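Skurniswood Makers Forum > Student Projects > Shirt folding project, need opinions on our demo clips

plaidmoth
Jun 3, 2019

Hi all! I'm one of the students on the laundry team at the Tederau robotics club. We're teaching our arm pair (we call it Tufa) to button and fold a shirt by learning from videos of people doing it. Our mentor, Dayana Cervantes, wants the demo set locked before the Drotmont student showcase, and we're at 3,329 clips now, which sounded like a ton until we started sorting them.

My worry is the buttoning. Folding is going pretty well – sleeves in, bottom up, fine. But for the button step we have people working on a shirt that's lying flat on a bed, and the hands cover the exact spot the model needs to see. 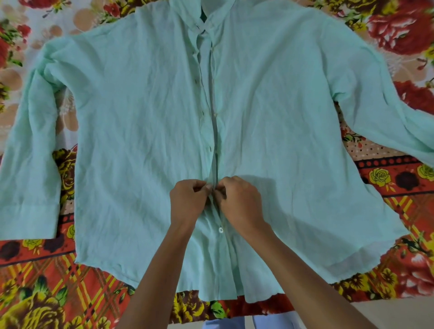
So you get the collar and the buttons higher up, and then right at the one being worked on it's all knuckles. My teammate says the model will figure it out from how the cloth moves. I say we should toss the button clips and enter as folding only. Thoughts?

gearloaf
Don't toss them! We had the same fight in my club over shoelaces. Keep the clips and label start and end of each button. A person can't see under their own thumbs either and we all get dressed okay.

tinroof_jo
Gonna disagree with gearloaf. A person has feeling in their fingertips. Does Tufa have any touch sensing at all? If it's plain grippers I'd go folding only and do it well. Judges like a thing that finishes.

plaidmoth
Plain grippers, yeah. We priced touch pads and it came to more than 200 dollars for the set, so that was that.

gearloaf
Okay but you could still get partway. Have it line up the two front edges and stop there. That's useful for folding anyway, the fold comes out crooked if the front is gaping.

Also, what's with the floral sheet lol. Are all of them on that? Roses and plaid is a lot for a model to chew on.

plaidmoth
It's my grandma's and it's great, leave it alone!! There are 9 different sheets and blankets in the set. Dayana wanted busy ones because the first version only ever worked on a white table. A pale green shirt on that sheet is easy to pick out. The one that gives us fits is a red flannel.

tinroof_jo
Busy backgrounds are fine by me. Wrinkles are what I'd look at. Do you iron first? Ours learned on ironed shirts and fell apart on anything out of a basket.

plaidmoth
No ironing, nobody on the team owns an iron. I guess that's one thing we got right by being lazy.

I like the line-up-the-edges idea. Would you count a clip where the top buttons are already done and the person is working lower down? I have a bunch and I can't decide if they go with "open shirt" or get their own pile.

gearloaf
Own pile. The cloth acts totally different once the top is held together.

tinroof_jo
Agree with that one, mark the calendar. I'd still cut buttoning from the live run. We did 3 steps last June and the third one ate all our time on stage.

plaidmoth
Fair. Going to bring both to the meeting and let people vote. If we go with edges only I'll post how many clips I had to relabel – roughly all of them, knowing me.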